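Drying and Storing Glass Jars

Moisture left inside a closed jar is the usual cause of stale smells and clumped dry goods. The procedure applies to any straight-sided glass jar with a screw or clip lid.

1. Wash in hot water with a small amount of dish soap. Rinse twice, the second time with the jar upside down under the faucet.

2. Set the jar mouth down in a wire rack, tilted slightly so that air can enter. A jar standing flat on a counter traps vapor.

3. After 7 minutes, finish by hand. A waffle-weave towel takes up more water than a flat cotton one of the same size. Wash new towels once before use, without fabric softener.

4. Hold the jar low on the body. Bunch the towel, feed it in at the mouth and turn the jar against it. Do not force a fist into a narrow neck – use the handle of a wooden spoon to move the cloth. 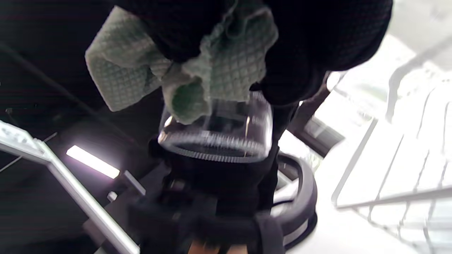
Bunched waffle-weave towel at the mouth of a glass jar, lower hand steadying the jar.

5. Dry the threads and the outside of the rim last, using a dry corner.

6. Leave the jar open overnight. Store lids separately, gaskets removed.

Cloudy film after drying is normally hard-water scale. Soak in white vinegar and repeat from step 1.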